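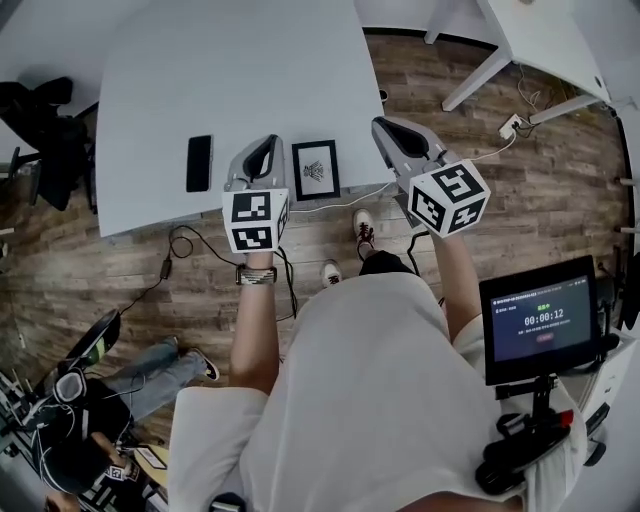

Setting up a demonstration shift at a desk station

This procedure covers one operator recording hand demonstrations with a pair of marker-tracked grippers at an ordinary office desk. It applies to the Ulness office and to any site using the Pidska task list. Staff who moved over from manual order entry or front-desk work should read the section on hours and pay codes before their first shift.

Before you start

You need both grippers, the display on its stand, the day's task card, and a clear run of floor at the desk. Check that the marker cubes are seated and that no face is scratched or covered with tape. A damaged face causes tracking loss at certain wrist angles and may not show up until the recording is processed.

Loose sleeves should be pushed up past the wrist. Watches and bracelets are allowed if they sit above the grip and do not touch the housing.

Route power and data cables under the desk where possible. Any cable that has to cross open floor stays behind the operator's standing position. Laced shoes only.

Step 1. Set the desk

Place the objects named on the task card and leave everything else at the back of the desk. Typical objects are a phone and a small picture frame, both laid flat. Do not line them up. The policy trained on these recordings will be run on desks that were set by people in a hurry, and evenly spaced objects have caused poor results at Eynon.

Step 2. Take the start position

Stand facing the desk, with both grippers held in front of the body above the near edge. Fingers point toward the desk. Elbows stay off the ribs. Hold still until the display confirms that both cubes are tracked.

Step 3. Record

Start the timer from the display. Perform the task at the speed you would use without the grippers. One task is one recording. If you drop an object, pick it up and continue; recoveries are kept and labeled separately. Stop the timer only after both grippers are back in the start position.

Recordings shorter than 3 seconds are rejected automatically.

Step 4. Label

Choose the outcome on the display: complete, complete with recovery, or failed. Add a note only if something outside the task card affected the result. Do not delete failed recordings. Deletion rights were removed from operator accounts in December after two sets could not be reconciled with the shift log.

Step 5. Change over

Work in blocks of 38 minutes, then hand the grippers to your partner. The partner sits during the block and does not reach onto the desk while the timer is running. Wipe the grips at each changeover and repeat the tracking check in Step 2.

Hours and pay codes

Recording time is logged as production time. Rest between blocks is paid. Setup and cable work go under maintenance, up to 13 minutes per shift; anything longer needs a supervisor's entry. Output is not measured per person, and the recording count on the display must not be used for shift ranking.

Inero, the scheduling tool, now assigns desk tidying and item return to the machines at two sites. The staff who did that work hold first claim on demonstration shifts and on the review queue, where failed machine attempts are checked and relabeled. Review shifts can be done seated and are the preferred placement for anyone with a wrist or shoulder restriction.

Common faults

Cube not found: turn the wrist so that two faces are exposed. If the fault stays, swap the gripper.

Timer runs but no data is written: check the adapter on the cable run, then restart the display. Recordings made before the restart are lost and should be logged as such.

Finger pad slips on glossy objects: clean the pad with a dry cloth. Do not use solvent.

Send corrections to Tomos Gough. Last revised Jul 31, 2024.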